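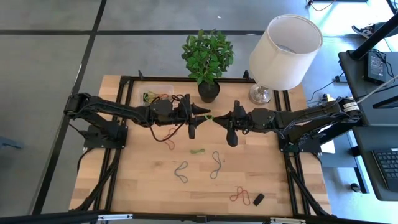 Both arms on the rubber band table.

Well, it finally happened – I've had to write my first proper fault report, and Celina Pietrzak says if I've gone to the trouble of filling in the form I may as well tell the rest of you about it in the newsletter. So this is me, Szymon, with the sorry tale of the left arm.

For anyone who hasn't been down to our end of the building, we've been teaching the pair to pick up rubber bands. It sounds daft until you try it. A band has no proper shape, it twists when you touch it, and two of them lying close together look like one to almost any piece of software. We'd been getting on very nicely, with 541 picks logged and nothing worse than a few drops, and I was feeling rather smug about the whole thing.

Then on pick 243 of the new run the left arm closed on a band, the right arm took the other side, and the left one simply didn't let go. The right arm carried on with its move as if all was well. The band stretched and stretched (I'd love to say I hit the stop straight away, but I stood there with my tea for a good moment first) and then it went, and pinged off past Aminu Lawal's ear. He was fine! He had his glasses on, thank goodness, and he's been very nice about it, but it could easily have been an eye and I didn't enjoy the walk home that evening.
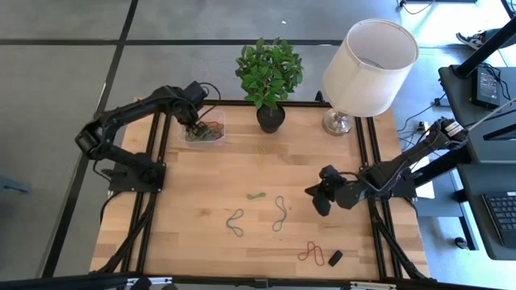
Marianna Cieślak and I spent the next morning going through the logs, and the cause was duller than I'd hoped. The release command had gone out all right. The left gripper motor had got warm, dropped into its own protection mode and stopped listening, and the message saying so went into a file we only open at the end of the day. The right arm had no way of knowing its partner was still holding on. We'd been running for 25 minutes without a break, mostly digging in the tub, where the fingers have to squeeze hardest.

So a few things have changed. If either gripper stops answering, both arms now halt where they are, and there's a loud beep that Waldemar Ziółkowski has already complained about from two rooms away. We've turned the squeezing force down a notch. There's a limit on how far the arms may pull apart while both are holding the same band, and Marianna is still fiddling with the number, so please don't change it. And it's safety glasses for everybody near the table, including people who have only popped in to borrow a screwdriver.
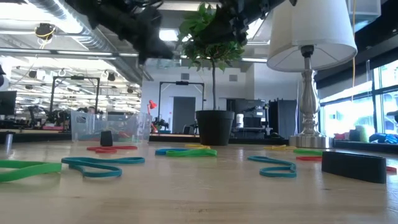

What should I do if a band is stuck between the two grippers?

Press the stop and leave the band alone until the arms have been powered down. Then support the left arm with one hand, because it sags without power, and ease its fingers open before you touch the right one. Put a line in the fault book afterwards, even if it seemed like nothing, and come and find me or Marianna before you start another run.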